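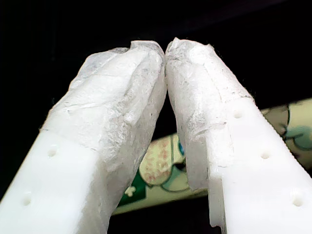
Why would a person put a roll of tape in the smallest compartment of a tray when a larger one is free? In our data the usual reason was fit: people chose the compartment that stopped the item from sliding, and they kept using it once the first item was in.

3.2 Items and trays

The Tidgate item set was put together from things people said they kept in a desk drawer or on a desk top. We asked office staff at the Estham site in May to list whatever was in their top drawer, and we kept any item that could be picked up with one hand and weighed less than 300 grams. The final list had 173 items. Most were stationery: tape, erasers, clips, glue sticks, rubber bands, sticky notes. A smaller part was food, mainly wrapped candy, tea bags and sugar packets. The rest did not belong to any clear group (keys, batteries, a tape measure, spare buttons).

We did not remove the food items, although earlier work on desk storage usually does. People in the Estham survey kept snacks and stationery in the same drawer, and several of them wrote that the two got mixed up. A set with only stationery would have made the sorting easier than it is at a real desk.

All items were sorted into low divided trays with a raised rim. We used trays with compartments of unequal size, as a tray with equal compartments gives no information about how size affects the choice. Figure 2 shows the tray with one item stored and one still beside it.

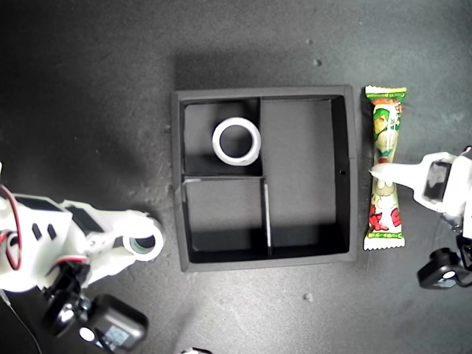
Figure 2. Square tray with three compartments. A roll of white tape lies flat in the upper-left compartment. A wrapped candy stick is to the right of the tray.

The tall compartment on the right runs nearly the full height of the tray and was meant for long items such as pens and candy sticks. The two on the left are shorter. A roll of tape can go into the tray flat or on its edge. We scored both as stored, but noted the position, because a roll on its edge tends to move when the tray is carried and may end up leaning on a divider.

3.3 Labeling of items

Each item was given a group label and a shape label. The group label says what the item is for. The shape label is one of flat, round, long or loose, where loose covers things like rubber bands that have no fixed outline. Tape is stationery and round. A candy stick is food and long. Where a wrapper had crimped ends, these were counted as part of the length.

The labels were assigned by two raters using the Deltitel coding sheet, and disagreements were settled by discussion. Most disagreements were over shape. Small boxes caused the most trouble, and we finally placed them under flat if they could be stacked. The Metwally scheme has a separate label for boxes, which we left out because too few of our items would have used it.

Items that did not fit into any compartment without bending were kept in the set and scored as not stored. They are reported separately in Section 4 and are left out of the totals for compartment choice.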